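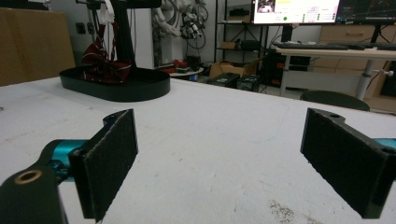 I grew up in a house where ties were folded in a drawer, and I believed for many years that this was the correct way. Now I think a tie, a scarf or any thin piece of cloth should hang, and it should hang in a place where you see it every day.

My argument is simple. A drawer is a place for forgetting. When I moved to Brasach in November I found 2 scarves that I had believed lost, both with a hard crease in the middle, and one of them I could not save. A small stand with a bar and a tray under it costs little and takes less room on the table than a dinner plate. The cloth goes on the bar. The tray is for the evenings when you are tired – you drop the thing there and hang it in the morning.
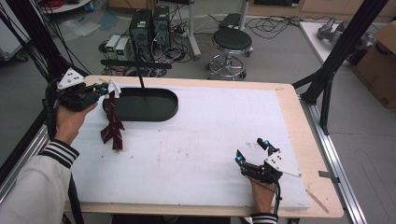
Palesa Cele wrote to me that hanging is also a kind of laziness, and that her silk scarves became longer after one year on a hook. She rolls them, and she is satisfied. I accept this for knitted things and for very heavy silk. For ordinary cloth I do not accept it, and a roll in a drawer is still in the drawer.

What I do not like is the stand that carries everything. Keys, a belt, three bags, and under them the poor scarf. One bar can hold one or two things well. If you own more, choose which of them you really wear this season and put the others away.

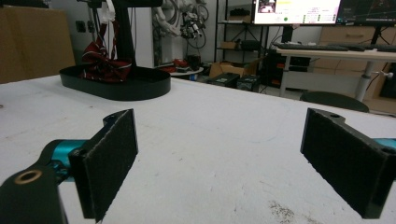 Dark red cloth with thin white lines, resting in the tray of a stand.

My mother still folds. We discuss it on each visit, and her drawer is very neat.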